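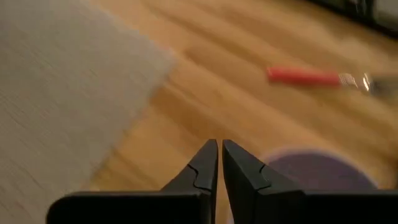 Floors come first in my house.

The Slow Spring Clean, Part 3: Where We Eat
Household tip no. 306
Posted 10 April 2026

Every spring I promise myself I'll do the whole house in one grand weekend, and every spring I end up sitting on the stairs with a cup of tea and a drawer full of dead batteries in my lap. So this year I'm going one spot at a time, and we've come to my favorite, the place where everybody eats. It gets more wear than any other part of our house (crumbs, elbows, homework, the occasional bicycle part) and it pays you back nicely for a bit of attention.

The floor under the table

I know the usual advice is to work from the top down and finish with the floor, and for dusting shelves I'm all for it. Under a table I do it both ways. A quick sweep before anything else means I'm not grinding toast crumbs around with my slippers for the next hour, and then a proper wash at the end once the chairs have been turned over.

Do turn the chairs over! If yours have felt pads, pick the hair and grit out of them with an old toothbrush, or peel them off altogether and start fresh. Wipe the bottom of the leg with a little rubbing alcohol and let it dry before you press the new pad on. I hold each one down while I hum a verse of something. The cheap pads from the discount bin never lasted past June with us, so now I buy the thick ones from Quintela, the hardware store over in Windurus, and cut them to size with kitchen scissors.

For black scuffs, try a clean tennis ball before you try anything out of a bottle. Rub gently and wipe with a damp cloth. If you have a waxed floor, go easy and test behind the door first. Candle wax I leave until it's good and hard, with an ice cube in a sandwich bag sitting on it, and then I ease it up with an old plastic store card. I've never found a better use for those cards, and goodness knows I have enough of them.

The tabletop

Wood wants less water than you think. A cloth wrung out until it hardly feels damp, one drop of dish soap in the bowl, and wipe along the grain. Then go over it again with plain water on a second cloth, and dry it with a third. It sounds fussy, but it takes less time than finding three matching cloths in my linen closet.

Crumbs that have packed themselves into a join can be coaxed out with a wooden toothpick. Please don't use a knife. I did, years ago, on a table that had belonged to my aunt, and I've kept a fruit bowl over the spot ever since.

White rings are usually moisture caught up in the finish, and plenty of them will fade if you leave them alone for a day or two. If yours is stubborn, lay a dry cotton dish towel over it and touch it with a warm iron, no steam, for a few seconds at a time. Lift and look, then lift and look again. Dark rings are another story. Those have generally gone down into the wood itself, and unless you're ready to sand, you may as well learn to love them.

If your table has an oiled finish, this is a good time of year to feed it. I use ordinary food-safe mineral oil, warmed by standing the bottle in a jug of hot water, and rub it in with a piece of old T-shirt. Leave it overnight if you can keep the family off, then wipe away whatever is still sitting on top. For a rough patch on an oiled surface I go over it very lightly first with fine paper, somewhere near 300 grit, always with the grain and never across it. Varnished tables don't need oil at all and will only go sticky on you, so if you aren't sure what you've got, put a drop of water somewhere out of the way.

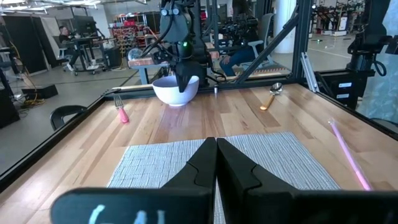 If it beads up and sits there, you've most likely got varnish or some other sealed finish, and the damp cloth is all you need. If it sinks in and leaves a darker spot, the wood is thirsty, so get the oil out. Try it on an underside edge if you can reach one, and give it a few minutes before you make up your mind.

Placemats

I used to throw woven mats straight in the washing machine, and that is how I came to own a set of seven that used to be eight. Check the label first. Many of the plastic-coated weaves only want a soft brush, lukewarm soapy water and a rinse under the tap, and they should dry flat on a towel. Hang them over a rail and they'll remember that rail forever.

Shake them out of doors after meals, and every so often lift them and wipe underneath. Grit gets through an open weave more easily than you'd suppose, and once it's under there it works away at the finish each time somebody scoots their plate closer. Store them flat too, in a drawer or on top of the refrigerator under a big cookbook. A mat that has started to curl can be laid upside down under that same cookbook for a couple of nights.

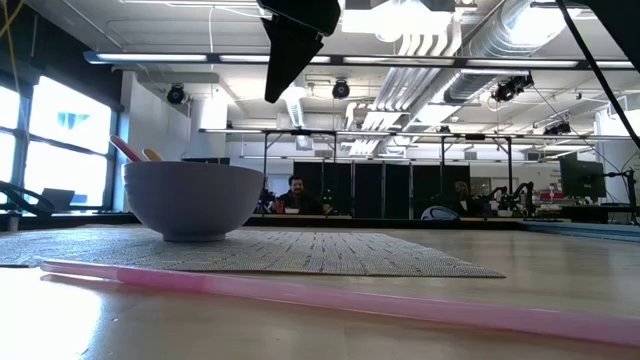
A deep white bowl on a gray woven placemat.

Bowls and everyday bits

White dishes show those gray pencil marks that look just like scratches, and most of the time they're only metal rubbed off from forks and spoons. A paste of baking soda and water, a soft cloth, a little patience, and most of them will come away. Tea and coffee stains go the same way. Skip the paste on anything with a gold or painted rim, though, as it'll take the pretty part off along with the stain.

Feel the bottoms while you're at it. A lot of bowls have a bare ring underneath where the glaze stops, and that ring can be surprisingly scratchy. I rub mine with a scrap of fine wet-and-dry sandpaper, used wet, until it stops catching on my thumb, and rinse well afterward. Your tabletop will thank you. So will the next bowl down in the stack.

For colored plastic utensils that have gone dull or greasy, soak them in hot water with a spoonful of washing soda, then wash as usual. Ones that still smell of onions can spend an afternoon on a sunny windowsill. If the edge has gone rough or started to split, let it go, however long you've had it. I'm talking to myself there as much as to you.

A few odds and ends readers have asked about

Yes, you can use walnut oil on a table, but check for allergies in the house first. No, I wouldn't put olive oil on it, as it can turn rancid and you'll be wondering about the smell for weeks. And oily rags should be spread flat outdoors to dry before they go in the trash, never balled up in a corner, as they can heat up by themselves with certain oils, linseed especially.

Next time we'll do the hall closet, so if you have a good way of storing wet umbrellas, please do write and tell me. Mine are in a bucket.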